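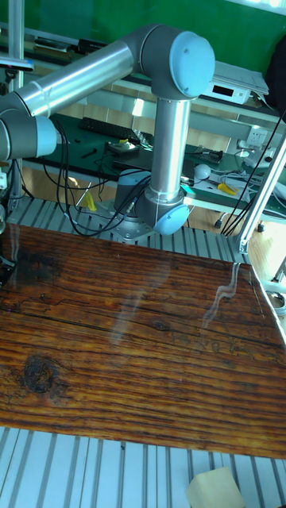 Re: Finishing the old board - how shiny is too shiny?

Hello everyone, and thank you for all the kind notes about the Storkeck slab. Ruben Bakker wrote on Thu 16 October:

> Did you fill the big knot or leave it be? And is
> that gloss really going to stay?

Well, Ruben, I left it be. I do love a knot like that, with the grain swirling past it, and I'd have hated to bury it under filler.
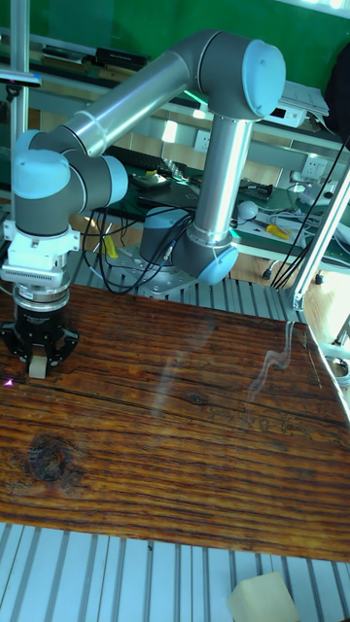 The varnished top, knot at lower left.

The long cracks got the same treatment, meaning none at all. I sanded for most of October, it felt like, and the varnish came from Bhattacharjee - 50 dollars a can, but it goes on like honey.
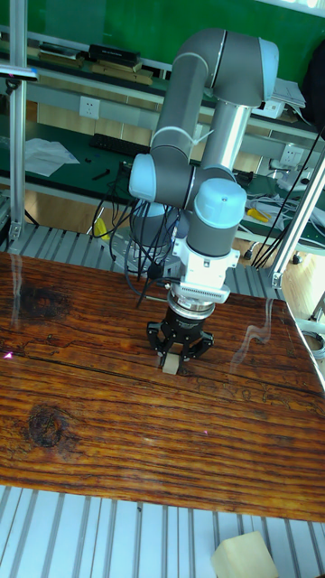
Ruben Bakker wondered whether a satin coat might hide the glare, and I've gone back and forth on that myself. Under a lamp you do get those pale streaks across the wood.

Still, the gloss brings up the reddish brown so nicely that I can't bring myself to dull it.

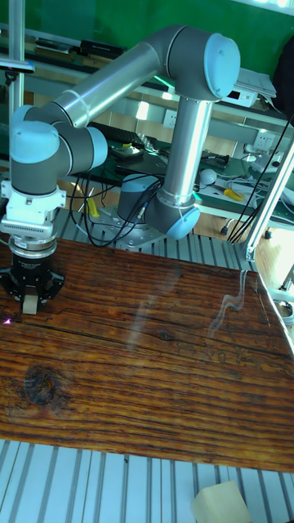 If I change my mind I'll rub out a corner first with fine paper and live with it for 5 days or so. Does anyone have a wax they like?

Warmly, from Skarkavance

Comments

Sekside: Keep the gloss!

Guest: Paste wax, thin coats, lots of patience.

Contact the list | © Skarkavance Woodworkers | Back to top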